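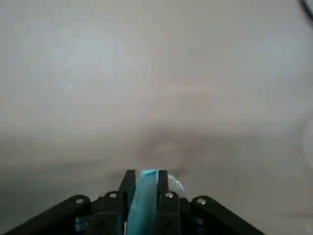
Search this site Enter keywords Go

Looking After a Gripper: Notes for the Second Half of the Unit
Drurkdale workshop, handling cell 5
Revised 14/08/2025

Bring these to the cell. They replace the June set, which leaned too heavily on the Firix manual and repeated several of its claims as if we had tested them. We hadn't. Where we have since tried something at the bench I've said so, and where we haven't you should treat the statement as the maker's opinion.

1. What we are maintaining

The cell is one arm, one two-finger gripper, one wrist camera and a table. The job is picking up soft goods: strips of cloth, folded pieces, light wrap. Most textbooks start you off with steel blocks, and most of what they say about grip force was worked out on steel blocks. Cloth folds, bulges and slides over itself. A gripper that passes every check on a block can still drop a strip of fabric on the way across the table, and the controller will tell you the pick was good.

Keep that in mind whenever somebody shows you a success rate. Ask what was being picked up, and who decided it counted.

2. Before you touch anything

Lock the arm out at the isolator and hang your own tag. The stop button on the pendant isn't a lockout, whatever you were shown at your last workplace. Wait for the drive lights to go out. Open the fingers by hand to confirm there is no holding force left. If they resist evenly through the whole travel, that is normal gearbox drag. If they spring back, something is still energised or still wound up, and you stop there.

Take off rings and anything on a lanyard. The linkage behind the fingers closes with a scissor action, and it will do that under gravity if you have the wrist tipped over.

3. Fasteners

There are screws you can see from the wrist camera and screws you can't, and students check the first kind very thoroughly. Check both. The camera only looks at the face of the gripper, so the ones on the far side of the linkage have to be felt for with a driver.

Procedure:
- Wipe the head and look for an old paint line. If the line is broken across the joint, the screw has moved.
- Put the driver in and try it gently in the tightening direction. You are testing for movement. Do not lean on it.
- If it turns, take it right out, clean the thread, put on a small drop of medium threadlocker and refit it to the figure on the cell card.
- Re-mark with paint.

The figure on the cell card is the one to use. The manual gives a different one, higher, and I have asked Firix twice which part it refers to. Until there is an answer we go by the card.

Do not re-tighten a screw that hasn't moved. Every year a keen group goes over the whole hand "to be safe", and we end up drilling out a stripped head.

4. Finger alignment

The fingers should meet along their faces and stay parallel as they close. They rarely do for long. The usual cause is a small knock against the table on approach, which bends nothing you can see and shifts the bracket a hair.

Close the fingers slowly on a strip of thin paper at the tips, then repeat with the strip halfway down. The drag should feel the same in both places. If it grips at the tips and slides at the middle, the fingers are toeing in. The reverse means they are toeing out, and this is the worse fault for fabric: the lower part of the cloth is held, the tip is loose, and the strip swings when the arm moves.

To correct it, slacken the bracket on one side only, close the fingers on the setting gauge, and tighten again while they are closed. Work on one side at a time. With both brackets loose you lose your reference and will spend the rest of the session getting it back.

The Duvetti gauge sold for this job is fine. A flat offcut of bar with clean faces is equally fine and we have plenty in the rack.

5. Grip force on soft material

Read this section twice, because it is where the supplier literature is weakest.

The controller doesn't measure force at the fingertips. It measures motor current and works backwards through the linkage using numbers that were correct when the gripper was new. Add wear, a bit of lint in the joint and some old grease, and the displayed force drifts. The display still shows it to a decimal place. Do not be impressed by the decimal place.

Our method is slower. Set the close command low. Pick a folded strip, lift it clear of the table, and tug the free end lightly with a spring scale. Note the reading at first slip. Raise the command one step and repeat. Stop raising when the cloth starts to bulge out between the fingers more than it did on the step before and the slip reading has stopped improving. Past that point you are only crushing the fold and heating the motor.

Do 7 picks at each setting. Fewer won't show the spread, and the spread matters more than the average. A setting that holds well six times and lets go once is a bad setting, even if its mean looks lovely on a slide.

Write down all the readings, including the ones you think were your own fault. "Operator error" has been used in this workshop to explain away at least one loose bracket.

6. Clear film and other things the camera misses

Transparent material is a nuisance in this cell. To the camera it's a few bright highlights on a pale table, and the detection software either misses it or reports part of it. The vendor's release notes say clear film is "supported". I would like to know by what.

For maintenance, what matters is where film ends up. A scrap lying near the pick point can be drawn in with the cloth and caught at the base of a finger, and from then on that finger closes short. The controller reads this as a thicker object. Nothing alarms. You will see it only as a slow change in the closed position, or when someone bends down and looks.

So, at the start of each shift:
- Clear the table by hand and wipe it.
- Run a finger (yours, with the arm locked out) along the base of each gripper finger and into the joint below it.
- Close on nothing and record the closed position.

If the closed position has moved since the last entry, find out why before you zero it. Re-zeroing over a piece of plastic makes the log look tidy and the next person's day longer.

7. The cable at the wrist

The camera cable fails more often than the camera. It flexes each time the wrist turns, and it was evidently routed by someone who had only ever seen the arm standing still. Check the loop for flat spots, shine, and stiffness near the connector. Turn the wrist by hand to each end of its travel and watch that the loop neither pulls tight nor drops into view of the lens.

Do not add cable ties. A tie stops the movement in one place and concentrates it in another, and the cable breaks right beside the tie. Use the soft strap supplied, one strap only, done up loosely enough that the cable can slide through it.

8. Camera focus and what to believe

The wrist camera is focused for the fingertips. The table behind will look soft, and that's how we want it. Students sometimes refocus on the table because it makes a nicer picture, and then the edges of the fingers go fuzzy and the alignment check in the software starts returning nonsense.

Marks and smudges on the table surface are a separate problem. In a soft image, a stain, a shadow and a reflection can be hard to tell apart. Move the arm a little. If the mark follows the gripper, it's a shadow or a reflection. If it stays put, get a cloth. Do not adjust the exposure until you have done this, and never adjust it to make a mark go away.

9. The counter

The service counter on the pendant prompts for a full strip-down at a fixed number of cycles. Our last prompt came 802 cycles after a strip-down, which turned out to be a default left over from a different finger set. I don't regard the counter as evidence of anything except that the gripper has opened and closed.

Use condition instead: closed position drift, uneven paper drag, slip readings falling at the same setting, new noise. Any one of those is worth opening the hand for. If there are none, leave it together. Each strip-down is another chance to put it back wrong.

The Fraser cell next door follows the counter faithfully. Compare the two logbooks yourselves and be ready to argue which is in better shape. I have a view, but the two cells do different work, so the comparison is weaker than either side likes to admit.

10. Logbook entries for this unit

You need one complete entry per group, in pen, covering:
- screws checked, screws moved, which side
- paper drag at tip and middle, before and after
- closed position before and after cleaning
- slip readings, all of them, with the setting
- cable loop condition
- anything you were told that you couldn't confirm

The last line carries as many marks as the others. An entry that says "none" there will be handed back, as there is always something.

Reading for the next session: chapter 7 of the manual, on finger replacement. The drawing has the left and right brackets labelled the wrong way around, so pencil in the correction before you bring it to the bench.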